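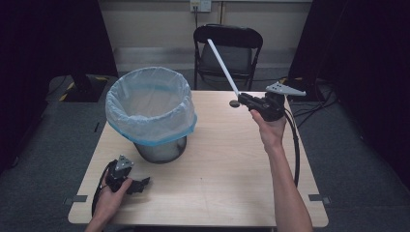 # Jalach round wastebasket, seven months in

I bought two of these for a small rented office, one for under the desk and one for the shared table. They were $7 each at Dalisay, the discount homewares place, in the aisle with the dish racks. I've since bought a third for the bathroom at home, so you can guess where this review is heading, but there are a couple of things to know first.

## What you get

A plain round bin, dark grey, narrower at the bottom than at the top. No lid, no pedal, no inner bucket. It comes stacked inside its neighbours with a paper label that peels off in one piece if you go slowly. The finish has a slight gloss. I was worried it would show every fingerprint, and it does show a few, but a damp cloth fixes that.

It weighs 355 grams on my kitchen scale. That's light enough to carry to the kitchenette with one finger and also light enough to kick over, which I have done twice.

## Bags

I use the Plurex translucent white liners, the small ones on a roll. They fit well. Fold the rim down over the top edge and there's enough overhang that the bag stays put when something heavy goes in, like a wet coffee filter or half a mandarin. I tried a cheaper supermarket bag for a while and it slid in on one side by lunchtime most days.

A new bag traps air underneath and puffs up in the middle. Push it down with your fist before you fold the rim. If you do it the other way around you'll be doing it again.

The Plurex bags are thin. For paper, wrappers and tissues they're fine. I wouldn't put anything with a sharp corner in one, and I double up when I'm clearing out old packaging. A roll goes a long way in an office, where I change the bag maybe every third day. At home it's daily.

## In use

The wide top is the best part. You can sweep crumbs and paper scraps straight off a table into it without chasing the bits that miss. When I'm sorting mail or cutting up cardboard I put the bin right up on the table beside me and fill it there, then put it back on the floor. It sits flat and hasn't marked the wood-look surface, though I wipe the base first because the floor at our place is carpet and the bin picks up lint.

On carpet it's steady when it has something in it. Empty, it will tip if a chair leg catches it. We have folding chairs that get moved a lot, so the one by the table gets knocked more than the one under the desk.

Smell hasn't been a problem at the office. With no lid I wouldn't use it for kitchen scraps in summer.

## Cleaning

Warm water, dish soap, a sponge. The inside is smooth and there's no seam to trap anything. The one time a bag leaked (yogurt) it took a couple of minutes. Dry it before the next liner goes in or the plastic clings to the side and won't sit properly.

## What I don't like

- No handles and no lip to grab from underneath. With a full bag it's a two-handed lift.
- The liners aren't sold with it, and the label doesn't say what size to buy. I guessed.
- They stick together badly in the stack at the store. I needed a second person to pull mine apart.
- Dark grey is the only colour my local store carries.

## Compared with the Trerkuvport

I had a Trerkuvport mesh bin before this. It looked nicer and cost about three times as much. Pencil shavings went through the holes and the bottom ring came loose in its first year. It's now holding rolled-up posters in the closet, and it does that well enough.

For a desk, a bathroom or a workroom I'd take the Jalach. Buy a roll of liners on the same trip and check your bin for cracks near the rim before you pay, as one in the stack I looked through had a split.

Four out of five.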